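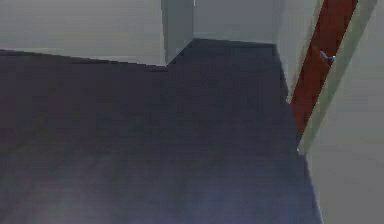
2026-05-04

Telling-off study, coding session, second pass. Started late, printer again.

Got through the rest of the Zulley transcripts before lunch. 165 incidents in the sheet now, all middle managers or team leads describing a time they were told off at work by someone above them. Still not happy with the "public / private" column. Plenty of them say "in front of people" and then it comes out later that the door was shut but the walls are thin. Is that public? Person on the receiving end clearly thinks so. Have put P? for now and will sort when both coders are in the room.

Things to fix in the codebook:

- "raised voice" and "shouting" are seperate codes and shouldn't be. Merge.
- "went over my head" needs its own code. Comes up constantly in Zulley, hardly at all in the Brostevley depot set. Different setup there, the depot lot see the regional boss in the canteen, so there's no over to go.
- crying. At the moment this sits under "outcome". Wrong place. Half the time it happens in the middle and changes what the boss does next (stops, softens, or gets worse). Move to "turn".
- age gap. Only code if the speaker mentions it. I was guessing from job titles on the first pass, bad habit, have gone back and stripped those out.

Agreement check on the overlap batch: bad on blame, fine on everything else. We disagree on whether "you people" counts as blaming the person or the team. I say team. Discuss.

Ikov crashed twice while exporting. Saved to the shared drive as csv as well, old version kept, do not overwrite!!

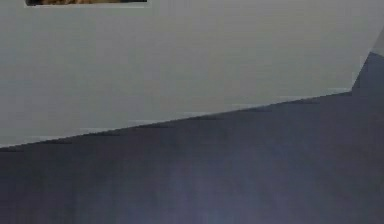 Feedback form for the afternoon workshop is too busy. Managers at the March run skipped the back page completely, and the free text box got one-word answers. Cut to 3 questions: what was said to you, what did you want to say back, what did you say. Rest can go in the follow up email. Layout wants to be as bare as that pale grey surface, no text or markings on it at all, with at most one strip of colour along the top like the brown and amber bit. Serif font has to go too.

Role-play cards - redid the Azevedo set. Old card 2 had the supervisor reading out an email the employee sent upstairs, and everybody played it for laughs. New version has the supervisor quiet and polite, door open, other people waiting for the room. Tried it on the corridor, much more uncomfortable. Keep. Still need a card where the person being told off is in fact in the wrong, otherwise the managers sit there nodding and learn nothing about their own side of it.

Timing: 5 minutes per card was too short, people were only just getting going. Debrief ran over as a result and we lost the bit on writing it down afterwards. That bit matters most to HR. Swap the order next time, note-taking before debrief.
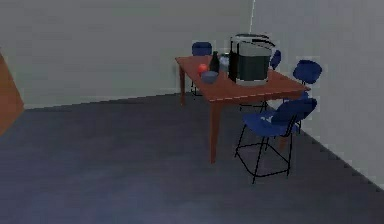
Table with the drinks machine, kitchen things towards the back.

Ethics query came back. They want the line on "you may stop at any time" said out loud before each card, not only on the sheet. Fair. Adds a few seconds. Also want to know who people talk to if a card brings something back up - Zulley has a helpline, Brostevley doesnt as far as I can see. Chase.

To do
- merge voice codes, rerun counts
- email Brostevley re helpline
- write the in-the-wrong card
- P? column, both coders
- ask for Ikov update or go back to the spreadsheet
- toner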